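Home Browse Datasets Notes Contact

# Pidham Rental Listings: README

By Fadime Tatlı, September
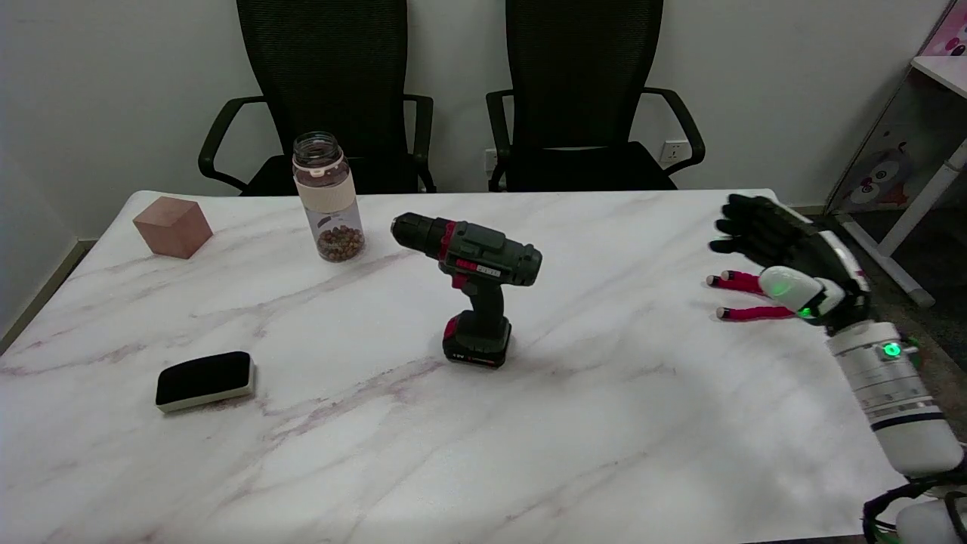 Can you use this file to work out what people in Pidham pay in rent?

Only loosely, since what it holds is asking rents, and plenty of tenants settle on a different number before they sign.

## What's in it

The file has 700 rows, one per listing, from Pidham and Stodstead. Each row has a neighborhood, a monthly asking rent, a bedroom count, a floor area if the landlord gave one, and the text of the ad with phone numbers taken out.

I did not collect the ads. Spyros Tzavaras saved them over one spring and handed me a folder of text files, some of them saved twice. I removed the repeats I could find. Landlords repost the same apartment with a new headline and a slightly lower price, so I would bet there are more.

## Columns I don't trust

- `area_sqft`: missing in a lot of rows and suspiciously round in the rest. One basement studio claims 1,000 square feet. I left it in.
- `furnished`: filled in from the ad text. "Part furnished" was coded as yes, a choice I argued against and lost.
- `near_transit`: whatever the landlord said. One ad in Stodstead calls a 75 minute walk "close to the station."

`rent` is better. Weekly rents were turned into monthly ones, and `rent_raw` keeps the original string so you can check my arithmetic.

## Things people have claimed with it

An earlier version went around with a chart showing that rents in Stodstead jumped 15 percent. I can't get that number out of the data. The early Stodstead rows are mostly rooms in shared houses and the later ones are mostly whole apartments — compare those and of course the line goes up.

Please don't use the file to rank neighborhoods either. A few of them have so little in them that one expensive penthouse sets the average.

## Format

Plain CSV, UTF-8, commas inside ads are quoted. Older spreadsheet programs may still mangle the accents.

## Changes

Second version: repeats removed, `rent_raw` added, broken dates dropped.

Comments

Pravesh Motaung
Is the script for the weekly to monthly step posted anywhere? Four weeks to a month or the proper way?

Fadime Tatlı
Times 52, divided by 12. Script goes up when I've cleaned it.

Bohumila Hubáček
I rented one of these. The ad said two bedrooms and the second was a closet with a window.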